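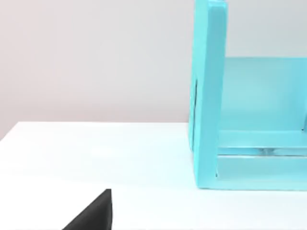 Ticket 1651
Product: Clendulen (simulation and task runner)
Task group: household chores, shelf unit
Opened by: Alvar Sandberg
Priority: normal
Status: waiting for customer

Opened Wed 22 July

Hello,

I work at Bollero. We make small storage furniture and we also pack and refill it for some of our customers, so for us the same question comes from two sides. Can a machine put things on a shelf in the home, and can it do it in our packing room? We use Clendulen to find out before we spend money on hardware.

The problem is with the task "place item on lower shelf". The arm should go to the shelf unit, put a small box on the base and come back out. In the old version the task finished in most of the runs. After the update it stops before the gripper goes under the rail, and the log gives me this:

PLAN FAILED: no clear path to goal
retry 1 of 4
retry 2 of 4
retry 3 of 4
retry 4 of 4
task closed, code 1259

I did not change the shelf model or the table. The arm settings are the same file as before. I made 20 runs this morning and all of them ended with code 1259.

What I tried already:
Restart of the runner. No change.
New random seed. No change.
Smaller box. No change.
Target on top of the table, in front of the unit. This one works every time, so I believe the arm itself is healthy.

Please tell me if you need the whole log, it is long.

Alvar Sandberg
Bollero

Reply from Clendulen support

Hi Alvar,

Thanks for the clear report. Code 1259 means that the planner found a goal position but every path to it touches something. Since the target on the open table works, we would look at the collision shape of the shelf unit first.

Please switch on "show collision shapes" in the viewer and tell us what you see around the unit. Please also send the first page of the log, where the objects are loaded. We don't need the rest yet.

Reply from Alvar Sandberg

Hello,

I switched it on. You are right, there is something strange. The collision shape of the unit is one closed block. It fills all the space from the base to the top, also where the unit should be open. For the planner it is like a brick with the color of a shelf.

The first page of the log is attached. I see this line in it, which I don't remember from before:

shelf_unit: collision mesh simplified (convex)

Is this new? If yes, I would prefer that it is written in the release notes. I read them twice and could not find it.

Reply from Clendulen support

Hi Alvar,

Yes, it is new, and you are right about the notes. We have asked for them to be corrected. The update simplifies imported meshes to save time. For a cup or a box this makes very little difference, but an open shelf gets closed.

Please open the object settings for the unit and change "collision" from "auto" to "parts". Then each panel gets its own shape and the opening stays open. Save, reload the task and run again. The loading will be slower.

Reply from Alvar Sandberg

Hello,

I changed it to "parts" and loaded again. Now the shapes follow the panels, and code 1259 is gone. Thank you.

But the task is still not good. I made another 20 runs, the same number so that I can compare. In 11 of them the box stands on the base at the end. In six the gripper hits the rail on the way in and the box falls on the table. In the last three the box is placed correctly, but when the fingers open they push it and it tips over.

I know that this is maybe not a bug. Still I would like to understand it, because my manager asks me every week when the robot can fill the shelves, and I have to give him some answer. A person puts the box in with a small turn of the hand, without looking much. The arm comes in straight, with the fingers high, and the rail is exactly there.

Two questions:

1. Can I tell the planner to come in lower and with the fingers tilted?
2. Is the opening of the fingers always the full width? Inside a shelf this is too much — there is no place for it.

Reply from Clendulen support

Hi Alvar,

1. Yes. Under "approach" set the direction to "custom" and give it a tilt. Begin small. If the tilt is too big the wrist comes near the table and you will get other failures.

2. Full width is the default. You can set "release width" in the grasp settings. Set it only a little wider than the box.

We can't promise that the numbers will be the same on a real arm. In the simulation the position of the shelf is known exactly. In a kitchen or a packing room the camera has to find it, and somebody has perhaps moved it since yesterday.

Reply from Alvar Sandberg

Hello,

I did both changes, one after the other, so that I know which one helps.

With only the release width: no box tipped any more, but the rail was still hit in some runs.
With the release width and the tilt: 18 of 20 good. Two failed at the rail, both with the box held a little crooked from the start.

This is much better than I expected on Monday. I also tried the same settings with the shelf model from our partner Paisan, where the lower opening is not so high. There it is worse, and I stopped after a few runs. I will open a separate ticket for it, because I don't want to mix two problems here.

For my own report I wrote it like this, please correct me if it is wrong. Putting one known box into one known open shelf is possible in simulation, if somebody has set the approach by hand for this shelf. Putting different things into a shelf the machine has not met before is not possible with our present setup. For the home I would say not yet. For the packing room I would say perhaps, if we fix the shelf to the floor and always use the same box.

My colleague from Omedus wants to test with a real arm in February. He asks if the settings file can be exported as it is, or if he must type the values again.

Reply from Clendulen support

Hi Alvar,

Your text is fair and we would not change it.

The settings file can be exported from the task menu. The approach and the release width go with it. The "parts" setting is stored with the object, so he must export the shelf unit too, otherwise he will get the closed block again and write to us with code 1259.

Can we close this ticket?

Reply from Alvar Sandberg

Please keep it open until I have tried the export — I will do it tomorrow before lunch and write here.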